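Begehung Lager- und Arbeitsräume Kilelberg, Erdgeschoss
Checkliste mit Bemerkungen

Begehung am: 2. April 2021
Durchgeführt von: Bülent Kozan, Corina Manole
Zeitweise dabei: Traian Furtună (Elektro)
Bewertung: i. O. = in Ordnung, M = Mangel, H = Hinweis, n. g. = nicht geprüft

Die Liste folgt der Fassung vom Dezember. Punkt 3.4 ist neu, der alte Punkt zum Getränkelager ist entfallen. Offene Mängel aus der letzten Begehung sind mit (alt) gekennzeichnet.

1. Verkehrswege und Abstellen

1.1 Hauptgang frei, Breite eingehalten – i. O.
1.2 Nebengang zur Hoftür frei – M
Rollwagen und zwei Paletten der Lieferung von Mulcahy standen im Gang. Wurden während der Begehung weggeräumt. Die Lieferung muss künftig in der Annahme bleiben, bis sie eingeräumt wird.
1.3 Bodenbelag ohne Stolperstellen – M (alt)
Übergangsschiene vor dem Packraum steht auf der linken Seite hoch. Provisorisch abgeklebt, das Klebeband löst sich schon wieder. Schiene bitte austauschen.
1.4 Große Kästen und Geräte standsicher abgestellt, keine scharfen Oberkanten – i. O.
Kanten mit der Hand abgefahren, auch an den Transportkisten im hinteren Teil. Kein Grat gefunden.
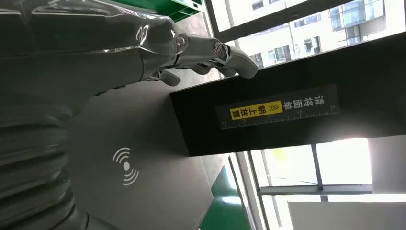 Zu 1.4: Oberkante des großen schwarzen Kastens

1.5 Markierungen auf dem Boden erkennbar – H
Im Bereich der Packtische stark abgefahren. Reicht noch, sollte aber mit der nächsten Grundreinigung erneuert werden.

2. Flucht und Brandschutz

2.1 Notausgänge von innen ohne Schlüssel zu öffnen – i. O.
2.2 Fluchtwegpläne aktuell und lesbar – M
Im Plan neben dem Kopierraum ist noch die alte Trennwand eingezeichnet. Neue Fassung liegt als Datei bei Corina Manole, muss nur gedruckt und gerahmt werden.
2.3 Feuerlöscher zugänglich, Prüfplakette gültig – i. O.
Der Löscher an der Hoftür war hinter dem Rollwagen aus 1.2 schlecht zu erreichen. Hier nicht noch einmal als Mangel geführt.
2.4 Rauchschutztür schließt selbsttätig – M
Bleibt auf dem letzten Stück stehen und fällt nicht ins Schloss. Schließer nachstellen. Der Holzkeil, der daneben lag, wurde entsorgt. Wir bitten alle Nutzer dringend, keine Keile mehr unter diese Tür zu legen, auch nicht für die Dauer einer Anlieferung.
2.5 Keine brennbaren Stoffe am Fluchtweg – i. O.
2.6 Sammelstelle bekannt – H
Stichprobe bei den Anwesenden: Die neuen Kollegen nannten den alten Parkplatz. Bei der nächsten Unterweisung ansprechen.

3. Regale und Heben von Lasten

3.1 Regale gegen Kippen gesichert – i. O.
3.2 Belastungsschild vorhanden – M
Am Trutness-Regal fehlt das Schild. Zulässig sind laut Unterlagen 200 kg je Fach und 4000 kg je Feld. Schild nachbestellen und bis dahin einen Ausdruck in Folie anbringen.
3.3 Schwere Teile unten eingelagert – i. O.
Das war beim letzten Mal noch anders. Umräumen hat sich gelohnt, die oberen Fächer sind jetzt den leichten Kartons vorbehalten.

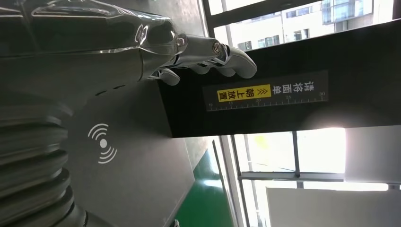 3.4 Kennzeichnung und Griffstellen an Behältern – H
Für jeden Behälter, der regelmäßig von Hand bewegt wird, soll das Gewicht von der Greifseite aus lesbar sein. Bei den hellen Kunststoffkisten klappt das mit dem üblichen Etikett. Auf mattschwarzen Flächen wie an dem großen Kasten sind unsere dunklen Etiketten kaum zu erkennen, dafür bitte die weißen nehmen. Wo die Finger beim Anfassen über die Kante greifen, darf kein Etikett kleben, dort reibt es sich ab. Behälter ohne Griffmulden werden zu zweit getragen oder auf den Wagen gesetzt. Marius Rusu stellt eine kurze Liste zusammen, welche Behälter das betrifft.

3.5 Hubwagen geprüft – i. O.
3.6 Schutzhandschuhe vorhanden, passende Größen – H
Kleine Größen fehlen. Bestellung läuft über Mirkness wie bisher.

4. Leitern und Tritte

4.1 Prüfplaketten gültig – i. O.
4.2 Stehleiter mit 7 Stufen – M
Spreizsicherung auf einer Seite ausgehängt, Gurt eingerissen. Leiter gesperrt und mit Anhänger versehen. Nicht reparieren, der Gurt ist für dieses Modell nicht mehr lieferbar. Ersatz beschaffen.
4.3 Tritte mit rutschfesten Füßen – i. O.
4.4 Anlegeleiter Hof – n. g.
War am Tag der Begehung verliehen. Bitte Rückgabe melden, dann wird nachgeprüft.

5. Elektrik und Licht

5.1 Steckdosen und Schalter unbeschädigt – M
Abdeckung der Doppelsteckdose am Packtisch gebrochen. Traian Furtună hat den Stromkreis abgeschaltet, Austausch ist zugesagt.
5.2 Keine hintereinander gesteckten Mehrfachsteckdosen – M (alt)
Wieder vorgefunden, diesmal im Kopierraum. Getrennt. Auf Dauer hilft nur eine weitere feste Steckdose, das Angebot dafür liegt seit der letzten Begehung vor.
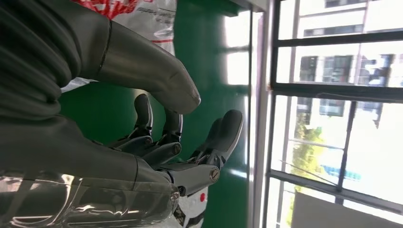 5.3 Leitungen nicht gequetscht, nicht über Laufwege geführt – i. O.
5.4 Beleuchtung ausreichend – H
Für den Packbereich haben wir 200 Lux als Untergrenze festgelegt. An den Tischen wurde der Wert erreicht, zwischen den hinteren Regalen war es nach Augenschein dunkler. Messung dort bei heruntergelassenen Jalousien wiederholen, sonst verfälscht das Tageslicht das Ergebnis.
5.5 Sicherheitsbeleuchtung, Funktionstest – i. O.

6. Erste Hilfe

6.1 Verbandkasten vollständig – M
Pflaster aufgebraucht, eine Kältekompresse abgelaufen.
6.2 Verbandbuch liegt aus, Einträge leserlich – i. O.
6.3 Ersthelfer ausgehängt – H
Auf dem Aushang steht noch die alte Durchwahl von Rami Fakhoury.

Erledigung
Gesperrt bis zur Behebung: Stehleiter (4.2), Doppelsteckdose (5.1)
Vorrangig: 2.4, 5.2, 6.1
Bis zur nächsten Begehung: alle übrigen Mängel und Hinweise
Rückmeldungen schriftlich an Bülent Kozan, bitte mit Nummer des Prüfpunkts.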